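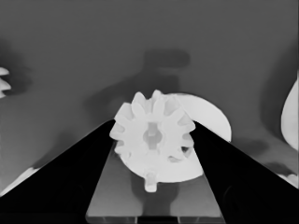
Why would you pay for a second arm before you know what the first one can do? Araceli Requena put that to us in October, when we showed her our shopping list, and we didn't have a good answer. So we went back and rewrote the list, and most of this section is about how we did it. She still thinks we spend too much on grippers, by the way, and she may be right.

Figure 1. Gear task in simulation, camera view between the gripper fingers. The gear has a keyed hole.

4. Planning the purchase

4.1 Where the first budget went wrong

I should start with the budget we didn't use. Teodoro Bermúdez and I wrote it in one afternoon, and it shows. We took the price of an arm, doubled it for two arms, added a gripper for each, and then put in a line called "other" that was so small it wouldn't have paid for the tables. There was no money in it for spare fingers, for mounting plates, for shipping, or for the days when somebody has to stand next to the thing and set it up. I'd like to say we caught this ourselves (we didn't).

The other problem was that we'd picked the arm before we'd picked the job. We were drawn to the Flomov because the lab next door had one and liked it. It's a nice arm! But it has a longer reach than a gear bench needs, and reach costs money, both in the arm itself and in the floor space you have to keep clear. The Drumia is smaller, and it's a bit annoying to program, but it fits on a bench we already own.

4.2 Letting the simulator set the list

For the second budget we turned things around and started with the part. The test part in Figure 1 is a toothed gear, and what makes it awkward is the notch in its hole. A plain round hole on a round shaft only has to be lined up side to side. With a key you also have to get the turn right, and if the gear slips a little in the fingers while it's being carried, the turn is the first thing you lose. That told us where the money should go, which was into holding the part well and knowing how it's sitting in the grip.

Finger size is the other thing we argued over. You can see in the figure how big the fingers are next to the gear, and on a crowded bench big fingers need room on both sides of whatever they're picking up. Casimiro Bustamante wanted slimmer ones from day one. I wanted to keep the stock pair, mostly out of laziness. We ended up pricing both, and the slimmer pair went on the list as a later purchase, with the money set aside now so we don't have to beg for it.

We ran 1000 simulated trials with the stock fingers, and 974 of them ended with the gear seated. I want to be careful with that number. It comes from a simulator with tidy lighting and friction values we chose ourselves, and I wouldn't promise anyone the same result on a real bench. For planning it was still useful, mainly for the failures. Of the 26 that went wrong, 13 were cases where the gear had turned in the grip before it got to the shaft. That's half, and it was enough to move a wrist force sensor from the "nice to have" column to the "buy first" column. Before the trials we'd had it down as something for the second year.

4.3 What we ask for, and when

The plan we sent to the Arroyo purchasing office has two stages. In the first we buy one Drumia arm, one gripper with the stock fingers, the force sensor, one camera, and a box of printed gears to wear out. In the second, which only starts once the first bench has run for a full term, we buy the slimmer fingers and decide about another arm. Requena's question is more or less built into the gap between the stages. If the single arm keeps up with the work we won't ask for another, and the money goes back.

Splitting things this way wasn't free. The dealer gave us a better price for two arms bought together, and Encarnación Cordero was pretty firm that we were walking away from a bargain. She worked it out over both years and the two-arm deal did come out cheaper per arm. It only pays off if you end up wanting the second arm, though, and we couldn't say that we would. We talked about it for much longer than the amount deserved.

We also put in a line for people's time. Around 50 hours for setup is our guess, covering mounting, wiring, calibration and the safety check, and it's the number in the plan I trust least. The simulator can't help with it at all. Maximiliano Lozano set up the Ilura bench on his own a while back and told us to expect the camera mount to take longer than the arm, so we've put the camera first in the schedule. If we get stuck on it, at least the arm will still be in its crate and not taking up the bench.

4.4 Things left out

A few costs aren't in the plan, and readers who want to copy it should know which. We don't pay for floor space or power, so neither appears. The computer that runs the simulator was already ours. We haven't priced a service contract, mostly because the quote hadn't arrived when we had to send everything in, and I suspect it'll change the second-stage total by enough to be annoying. Spare fingers are in there now, at two pairs. Bermúdez thinks it should be three, and he's asked me to note that he said so.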